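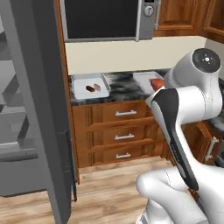

## Checking and adjusting fridge temperature with a glass thermometer

Revised 17 February 2024, N. Reinholz

The procedure applies to upright domestic fridges with a mechanical dial or an electronic set point. It doesn't cover chest freezers or wine coolers. Allow two full days from start to finish, most of it waiting.

### What you need

- Two liquid-in-glass fridge thermometers, scale marks no wider than 1 °C
- Two drinking glasses, 100 ml of tap water in each
- A bowl of crushed ice for the zero check
- Paper and pencil
- A strip of thin paper for the seal test

A probe that reads air temperature will swing by several degrees each time the compressor cycles. Water in a glass follows the food more closely, so all readings below are taken in water.

### Step 1: Zero check

Fill the bowl with crushed ice and add just enough cold water to fill the gaps. Stand both thermometers in it for ten minutes and stir twice. Each should read 0 °C. If one is out by 1 °C or less, write the error on a label and subtract it from later readings. If it is out by more, replace it. The Dreßler glass type has held its zero well for us; the plastic-cased Florside drifted after one winter.

### Step 2: Place the glasses

1. Put the first glass in the middle of the top shelf, clear of the back wall.
2. Put the second on the lowest shelf, above the salad drawer.
3. Close the door and leave it closed overnight.

Don't stand either glass in the door racks. The door is the warmest part of most fridges and its readings aren't used here.

### Step 3: Take the first readings

Read both thermometers first thing in the morning, before anything else is taken out. Keep the bulb in the water while you read. Note the time, both values and the dial position.
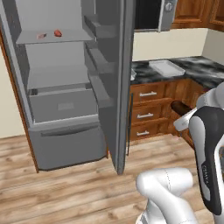
*Fridge with the door fully open, two small items of food on the top shelf.*

The target is 3 to 5 °C on both shelves. A difference of up to 2 °C between top and bottom is normal in a fridge without a fan.

### Step 4: Adjust

| Warmer shelf reads | Change |
|---|---|
| Below 2 °C | One step warmer |
| 3 to 5 °C | None |
| 6 to 8 °C | One step colder |
| Above 8 °C | Two steps colder, then do Step 5 |

If the colder shelf is at 1 °C or below, go one step warmer whatever the other shelf says, and move milk and meat to the colder shelf. On most dials a higher number means colder. Change the setting once, wait 24 hours and read again. Smaller gaps between changes give readings that can't be compared.

### Step 5: Seal test

Shut the door on the paper strip and pull it out slowly. Repeat at each corner and halfway along each side. The strip should drag evenly. Where it slides free, wipe the seal and the face it closes on with warm water and a little washing-up liquid, dry both and test again. A seal that still fails needs replacing.

### Notes from use

Thaddeus Delacroix ran the procedure on a built-in fridge in a Proswood surround at the Nallville flats. The top shelf stayed at 7 °C after two changes of dial. The vent above the housing had been covered with shelf paper. With the vent clear, the shelf came down to 4 °C in one night at the original setting.

Built-in models should be checked for this before Step 4. The maker's leaflet gives the vent area required.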